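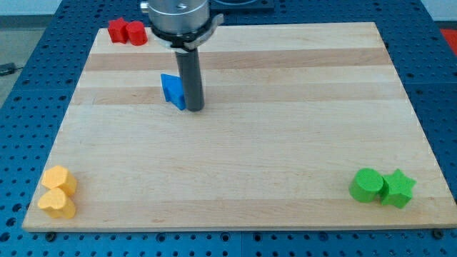 Dallus (retailer)

Dallus is a chain of kitchenware and homeware stores, started as a single shop in the river town of Fisley. Best known for its attempt to enter a second country under the Bretach name, and for the rather public way it changed its mind on prices, store size and delivery. Privately held. Founder Lionel Cordier, chief executive Margaux Pichon.

Background

Cordier opened the first shop in a former seed warehouse. Pots, enamel plates, storage jars, later bed linen. No furniture at first. The early stores were small, mostly on side streets near bus stations where rents were low and people walked past with bags already in hand. Stock was kept on the sales floor in the boxes it came in, a habit that lasted long after the company could afford back rooms.

Furniture came in with the purchase of Patrício, a maker of folding tables and stools. Patrício had its own factory and sold mostly to cafes. Dallus kept the name for the furniture line and closed the cafe side of the business, which upset a good many long-standing customers. Some of them moved to a rival set up by former Patrício staff.

By the time planning for expansion abroad began the product list stood at 3455 items. It was cut before the move, then allowed to grow back.

Market research

The research program was run by Shuk-fan Lui, hired from a packaging firm. It lasted 2 years and covered 80 households, each visited more than once. Researchers sat in on evening meals, school mornings and laundry days. They did not bring product samples on first visits. Lui's view was that people are polite about samples and you learn nothing.

Main findings, as set out in the company's own summary:

Kitchens were shared by several adults, often at the same time, and standard counter heights suited only one or two of them.

Large pots mattered more than sets of pots. Sets were seen as a gift item.

Guests were frequent and unannounced. Stools that stack were wanted, folding chairs were not – people associated them with rented halls.

Drawers were thought of as places where things get lost. Open shelves and hooks prefered.

Few households wanted to put anything together themselves. Most already knew a carpenter who would do it.

The last point caused the most argument inside the company. Self-assembly was how the Patrício line kept its prices down. A compromise was reached, with assembly offered at a flat fee and the work contracted out to local carpenters. Take-up was far higher than planned and waiting times were long for the first season.

Pricing

Entry prices were set low. Cordier wanted a wall of very cheap goods just inside the door, spoons, cloths, small bowls, on the theory that a first-time visitor who leaves with something will come back. Pichon argued for fewer cheap lines and better pots. Both ideas made it into the opening stores, which is why the layout changes so sharply halfway through.

Import duty on metal cookware pushed the company toward local sourcing sooner than expected. Enamelware was moved to local suppliers first, then cotton goods. Glass stayed imported. Quality complaints about the first enamel batches (chipped rims mainly) led to a recall of one line of soup plates and a new inspection step at the warehouse.

Store format

The first Bretach store opened on 24 April 2023. Large, out of town, with a free bus from the rail station. Opening crowds were heavy and the bus had to be doubled. Sales per visitor were lower than at home, though visits were longer, and the cafe took a bigger share of income than any single department.

Two changes followed. The cafe was made larger and given its own entrance. And the company dropped its plan for more out-of-town sites in favor of 3 smaller city stores, carrying kitchen goods and textiles only, with furniture shown on a few model floors and delivered from the warehouse.

Kane Ruawai, property director at the time, opposed the switch and left in March of the next year. In a trade magazine interview he said city rents would eat whatever was gained. Pichon's answer, in the same magazine, was that customers had told the company where they shopped and it had built somewhere else.

Name

Bretach was chosen after the Dallus name was found to be in use by an unrelated maker of door locks. It has no meaning. Signs carry the same green lettering as the home stores and own-label goods are still stamped Dallus on the base, a source of some confusion for buyers seeking refunds.

Reception

Press coverage was mostly favorable at opening, less so after. Reviewers liked the pots and the stacking stools. Delivery charges were criticized as hard to understand, and were later replaced by a single rate inside city limits. Small kitchenware dealers near the first city store complained of lost trade, and a traders' group asked for limits on opening hours. The request was turned down.

Retail analyst Margaux Poulain has described the research program as thorough but read too late, noting that the out-of-town site was leased before the household visits were finished. The company disputes the timing – it says the lease had a break clause.

See also

Patrício (furniture)
Flat-pack furniture
Out-of-town shopping
Enamelware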